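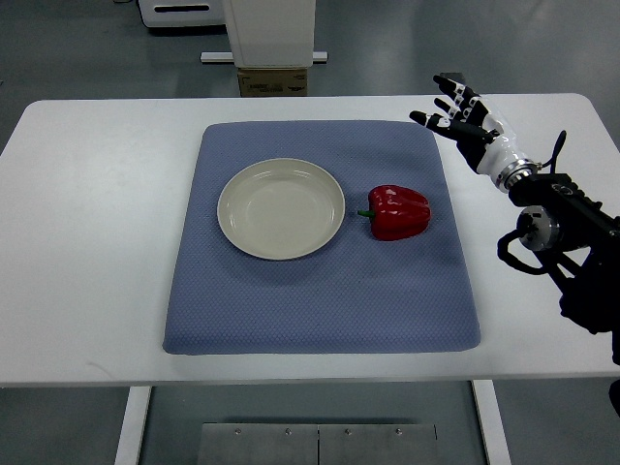 Ticket 552: Padded table mat, plate moving out of position
Status: Closed, monitoring until November
Opened: 2023-09-24
Category: Furnishings and tableware
Requested by: Valentyna Zhuravel, Maksymiv Food Studies Centre
Assigned to: Dimas Lubis, Equipment Support
Product: Asar padded mat, blue, square, rounded corners

Reported problem

The requester advises that the plate on the demonstration table does not stay where it is placed. The standard layout for the introductory unit is one plate on the left half of the mat and one red capsicum (bell pepper) to the right of it, lying on its side with the stem toward the plate. On four occasions the plate was found closer to the capsicum than the layout sheet allows. The requester asks whether the mat is faulty and whether it can be exchanged for a firmer one.

Initial response – Dimas Lubis

Thank you for your report. Please confirm the following before an exchange is considered:

Whether the mat lies flat in the centre, or lifts when a corner is pressed.
Whether the plate is one of the cream plates supplied by Jututwood or an older plate from the dining room.
Whether the mat has been washed, and at what setting.
Whether white table is visible on all four sides of the mat. The mat must not overhang at any point.

Requester's reply – Valentyna Zhuravel

The mat lies flat and does not overhang. The plate is from the Jututwood set. The mat was washed once, on a cool cycle, and was put back on the table the next morning. We did not check the underside at the time. The capsicum is replaced as required and has not rolled as far as we know.

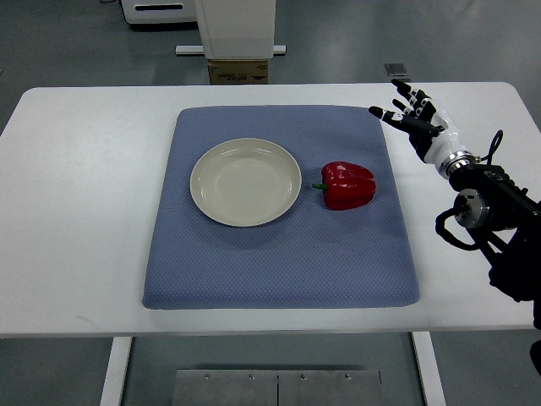 Site visit

Attended by Dimas Lubis and Griet Jansen. The table was checked with a level in both directions and is within tolerance. The feet did not require adjustment.

The plate was tested on the mat and again on the bare tabletop. Pushed lightly with one finger, it slid on both. On the mat it moved less, and stopped as soon as the pressure was removed. The foot of the plate is smooth and carries no chips.

The mat was then lifted. The underside had a light film, consistent with detergent that had not been fully rinsed out. When the front edge of the table was bumped, the whole mat shifted a small distance and took the plate and the capsicum with it. This accounts for part of the report but not for the reduced gap between the two items.

Ms Jansen reviewed the layout sheet. Revision 117 asks for "a short gap" between plate and capsicum and gives no measurement. Staff on different shifts had been setting the gap differently – in one case with the capsicum almost against the rim. The requester's four reports were compared with the shift roster, and three of them followed a change of staff.

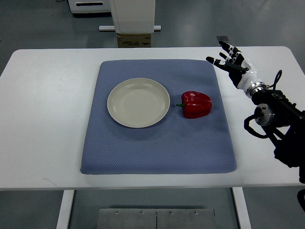

Capsicum close to the rim of the plate, lower half of the mat clear.

Action taken

1. Underside of the mat wiped with warm water, dried, and wiped a second time.
2. Tabletop cleaned with the general-purpose solution and dried before the mat was returned.
3. Layout sheet amended by Bohdan Kostiuk. The gap is now stated as 52 mm, measured from the rim of the plate to the tip of the stem.
4. Washing instructions amended to include an additional rinse.

Exchange request

Declined at this stage. The padding is in serviceable condition and a firmer mat would not correct the fault. Should the mat shift again after the additional rinse, please reopen this ticket and Vultow will be asked to quote for a replacement.

Closing note – Dario Fiore

Requester advised of the outcome and accepts it. Printed copies of the amended sheet are to be collected from the office; earlier copies should be discarded. The next check of the mat is due in November.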